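Ranger le coin peinture, suite

J'avais dit en juin que je reviendrais sur le matériel de dessin, alors voilà. Le meuble à côté de la fenêtre est vidé, les tubes de couleur sont triés, et il reste ce qui prend le plus de place : les panneaux de bois et le petit chevalet de table.

Les panneaux, je les peins à l'acrylique après deux couches de Siltamine. Je les achetais un par un, puis Alaric Greenberg, avec qui je partage l'atelier, a trouvé un lot chez Perton et j'en ai pris plus que prévu. Le problème, c'est qu'ils s'abîment par les coins. Rangés debout contre un mur, ils glissent dès qu'on en retire un. Rangés à plat, ils finissent sous tout le reste et on ne les retrouve plus.

Le chevalet pose une autre question. Debout, il occupe une demi-table. Replié, il garde des pieds qui dépassent et qui s'accrochent à tout ce qui passe à côté. J'ai fait des essais sur la nappe à fougères, avec et sans le chevalet.
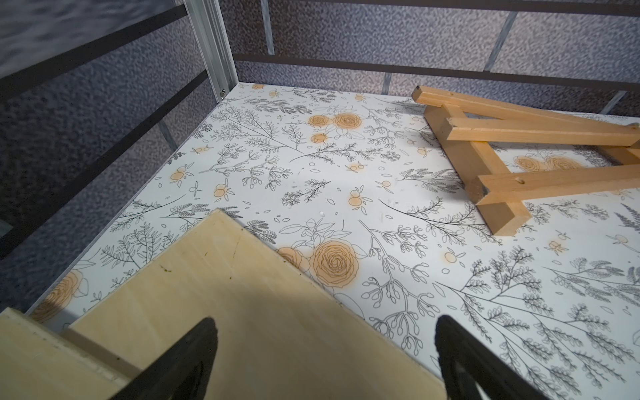
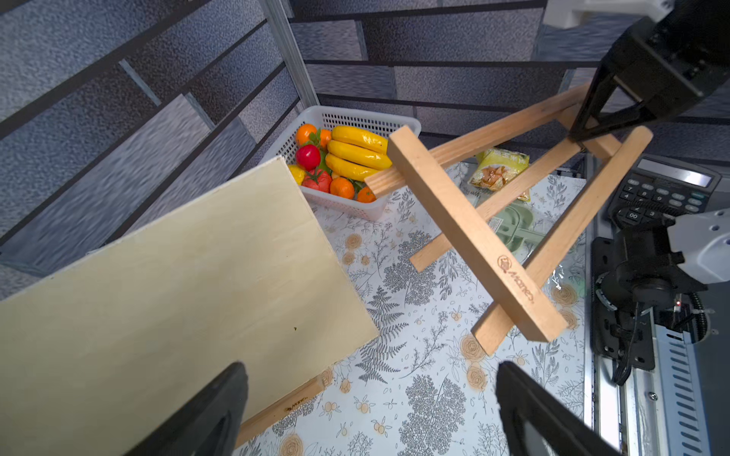
Panneaux clairs et motif de fougères, ici comme plus haut.
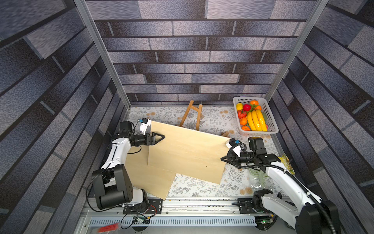
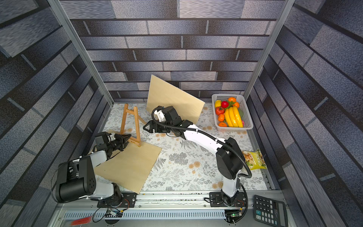
Pour l'instant je garde la solution la plus simple : les panneaux à plat, par piles de 5, une feuille de papier kraft entre chaque, et le chevalet replié posé dessus. Le poids ne gêne pas, il est très léger. J'ai seulement ajouté un élastique large pour que les pieds ne s'ouvrent pas quand je le déplace.

Alaric préfère un casier vertical. Il en a repéré un chez Bellamy, le modèle Grukari, à 54 euros, avec des séparations réglables. Je ne suis pas contre, mais il faut vérifier la profondeur – le meuble est étroit et la porte doit encore fermer. À ce prix-là je préfère aussi attendre de voir si les piles tiennent.

Pour les bords, un ponçage au grain 100 suffit avant de ranger. Le 500 que j'avais acheté ne sert qu'entre les couches d'apprêt, sur le bois nu il n'enlève presque rien. Je passe ensuite un chiffon sec, tranche comprise, sinon la poussière se retrouve dans la peinture.

Il me reste les pinceaux, qui sont encore dans trois pots différents, et les carnets. Les carnets iront sur l'étagère du couloir. Pour les pinceaux je n'ai rien décidé, les pots ne sont pas jolis mais ils séchent bien dedans, tête en haut.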